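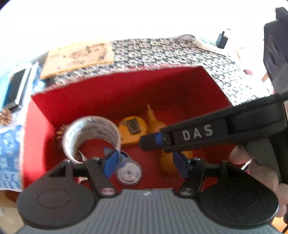 One customer asked us by mail if she can start gathering examples without owning a robot, and if two people can work over the same box at once. Both are possible, she was told, and this page says what you need.

Dremgate Hand Kit, for two grippers

The Dremgate kit is made by Ustis for teams who teach a learning system by showing it. A person holds the gripper, does the task by hand, and the camera on the tool records it. Each recording becomes one example. Picking from a box of mixed items is the task our customers ask for most, so the kit comes with a short guide for it.

What is in the kit
2 hand-held grippers with camera
2 pairs of spare finger pads
Charging cables and carrying case
Guide "Mixed Box Picking", printed, 40 pages

Recording
Memory is enough for 400 short examples per gripper. Start and stop are done with the thumb, so the other fingers can stay on the grip. When both grippers are recording, please start them from the Tunstall desktop program. It gives both files the same clock. Files which were started separately can be joined later, but this takes more work and the match is less exact.

Advice for good examples
Use things of different shape and surface in the same box. Rolls of tape, pine cones and other round or rough objects are good to mix. Clear plastic is difficult for many systems, please include it from the first day. Change the order of the items between examples. Keep also the examples where the grasp fails, and mark them as failed in Tunstall.
Strong light from a window can make the background white. We advise to record part of your set in such light and part with the curtain closed.

Not included
Computer, box and objects. Wall bracket Bemstead is sold separately and fits both grippers.

Delivery
Orders placed now are sent from September 15, 2025. Pads of the older version from April do not fit this model.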